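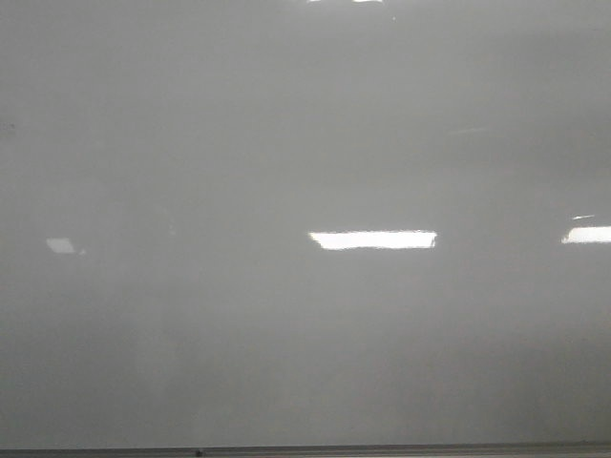 Jernwood Cell Rules Pack, second edition

Every robot cell has rules. Most of them live in the head of whoever set it up, and that person is on vacation. The Jernwood pack puts them on the wall, in words short enough to be read by someone holding a coffee they are not supposed to have in there.

The pack was written by Fitriani Santoso and Herman Govindasamy after two years of running small handling cells at the Candton site, and revised once the operators had finished crossing things out. It covers cells where an arm picks up ordinary goods one at a time: wrapped items, pens, small tools, whatever is on the list that day.

In the box
8 wall cards, matte finish, letter size
1 cell logbook, with a column for "what changed"
1 start-of-shift checklist pad
2 blank cards for the rule you are about to need

A few of the cards, so you know what you are buying

Clear the surface before the first run. Wipe it, look at it, and write down any mark that won't come off. A speck in the log is a speck. Left out of the log, it can eat an afternoon.

Check the glare. A glossy panel under ceiling lights gives you bright patches, and they will be there in every picture the system takes. Note where they fall at the start of the shift. If somebody moves a lamp or the panel, note it again.

Write down what the gripper is holding. "Clear wrapper, red label print" will do. "Stuff" has been tried.

Hands out, then start. The person who starts the arm says so out loud and waits for an answer. Humming doesn't count.

Keep the cable where the arm isn't going. Run the full reach slowly before you tie anything down.

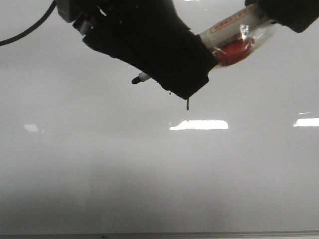

Do the cards replace a risk assessment?

They don't. The pack assumes a qualified person has already assessed your cell, and the cards are there to help people keep to what that assessment says.

Ordering and fit

Sold through Stekwood, single packs or by the carton. Cards have a hole at each top corner and no adhesive, after the first edition took the paint off a wall. Spare logbooks are sold separately, and you will want one by November. First edition owners can get the revised glare and cable cards without buying the whole box; send Stekwood a photo of the old ones, coffee rings and all.

Page updated March 17, 2018

Comments

Yanti Lau
We hung ours next to the door and people do read them, mainly while waiting for me to finish with the cell. The glare card got us to stop blaming the software for a lamp. Could the type on the cable card be bigger?

Teguh Ngau
Good pack, paper in the logbook is thin and gel pen goes straight through. Pencil is fine.

Fuad Sisay
Does anyone have these up in the Zerouali building? Our cell is being moved there and I'd like to see where they put the start card before I drill holes.

Yanti Lau
Fuad, eye level by the start button. We had it above the cabinet first and only the tall shift followed it.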